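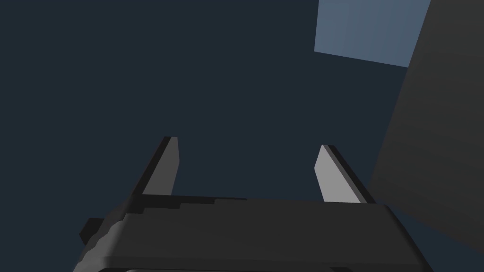 Mesfin Gebreyes

Prondeck: frequently asked questions
Last updated Thursday, September 15, 2022

These are the questions we get most often from people who are thinking of buying Prondeck or who have just installed it. If yours isn't covered, write to the support desk from the address on your licence email and include your build number.

What is Prondeck?

Prondeck is a simulator for robot arms with two-finger grippers. You load a scene, drive the arm by hand or by script, and save what happened: joint positions, finger opening and the view from each camera. It is made by Forneo and runs on an ordinary desktop computer. You don't need to own a robot to use it.

What comes in the package?

The simulator, the scene editor, a playback tool called Wodeck, and 173 ready-made scenes. The scenes are grouped by task, such as picking up, placing, opening and closing. The manual is a separate download, and you don't need a licence to read it.

What is the difference between Prondeck and Wodeck?

Prondeck makes recordings and Wodeck plays them back. Wodeck can step through a run one frame at a time, show several cameras side by side and export stills. You can install Wodeck by itself and give it to colleagues who only need to look at results. It needs no licence key.

Why do the objects look so plain?

The standard graphics setting draws flat surfaces with simple shading and leaves textures off. The gripper has no logo or lettering on it and the fingers are plain plates. This keeps the frame rate up when you are recording several cameras at once. Some scene objects have their own materials, and those are kept on the standard setting.

You can switch to the high setting under View, then Quality. It adds surface textures and softer shadows, and it makes no difference to the physics. On our test machine a batch of 2,000 short runs finished overnight on standard and needed most of the next day on high.

Can I change where the wrist camera sits?

Yes. The default is behind the palm, looking out past the fingertips, so both fingers stay in view as the arm moves. Open the Mounts panel, choose Wrist, and type in the offset and the tilt.

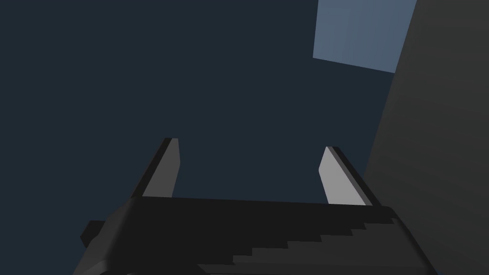
Small changes go a long way at this distance. Change the tilt by a degree or two, play back a short run, and then decide whether you want more. If you go too far forward you lose the palm, and with it the easiest way of telling which way up the hand is. Reset on the same panel puts the default back.

Any new mount applies to new recordings only. Runs you have already saved keep the camera they were made with, unless you re-render them from the Runs menu.

Part of my wrist view is blank. Is that a fault?

Usually not. The wrist camera sees whatever the hand is pointing at, and if that is a bare wall or open space you get a large area of one colour. Check the overhead camera for the same moment to see where the arm is. If the overhead view is blank as well, the scene has not finished loading. Wait for the bar at the bottom of the window to clear, then press Restart Scene.

The edge of the gripper looks jagged. Can I smooth it?

Edge smoothing is off on the standard setting, and the hand is a simple model, so you may see small steps along its outline. Turn on Smooth Edges under View. If the steps are still there, they are part of the model's shape. The collision shape is separate from the drawn shape, so a stepped outline on screen has no effect on contact with objects.

Which grippers are supported?

Prondeck ships with one parallel-jaw gripper in two finger lengths. The Ventura add-on brings in more hands, including a three-finger one and a suction cup, and is sold separately. You can also import your own hand if you have it as a mesh with the joints marked. Importing takes some patience, and chapter 7 of the manual should be read before you start.

How do I know whether the gripper is holding something?

Don't rely on the wrist view by itself. Each recording has a contact line for each finger, and Wodeck shows both beneath the video. When both lines are raised and the finger opening has stopped changing, the hand has hold of something. A thin object can sit low between the fingers where it is hard to make out, and the contact lines will still pick it up.

Objects near the edge of the view seem to float. Why?

The wrist view is wide and has very little in it to judge depth by. On the standard setting most objects cast no shadow, so something resting on a surface can look as if it is hanging in front of it. Turn on Contact Shadows under View, or check the object's height in the scene list. If the height really is wrong, the scene file probably has the object's origin at its centre when it should be at its base.

Can I turn the hand upwards or sideways?

Yes, within the limits of the arm you have loaded. The arm will stop and show an amber warning when a joint reaches its limit. Back it off with the opposite key and try a different approach. The warning is written to the recording too, so you can filter out those runs later. 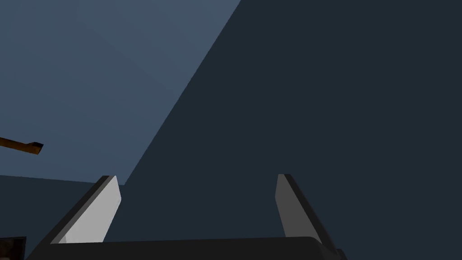 How large are the recordings?

It depends on the number of cameras and the picture size. Our sample set holds 1,319 runs with one wrist camera and one overhead camera, and it fits comfortably on a small external drive. If space is tight, record the joint data only and render the video afterwards for the runs you want to keep.

Will a script that works in Prondeck work on a real arm?

Sometimes, with changes. Movement between points generally carries over well. Grasping carries over less well, as friction in the simulator is a single number per object and real surfaces vary. Start at low speed, keep a hand on the stop button, and expect to adjust the grip force.

Is there a trial?

There is a 30-day trial with every feature switched on. When it ends you can still open your recordings in Wodeck, but you can't make new ones without a licence.

Can I move my licence to another computer?

Yes. Choose Release Licence on the old computer, then enter the same key on the new one. If the old computer no longer starts, the support desk can release the key for you. The last big change to licensing was in March, and keys issued before then need to be entered again once after updating.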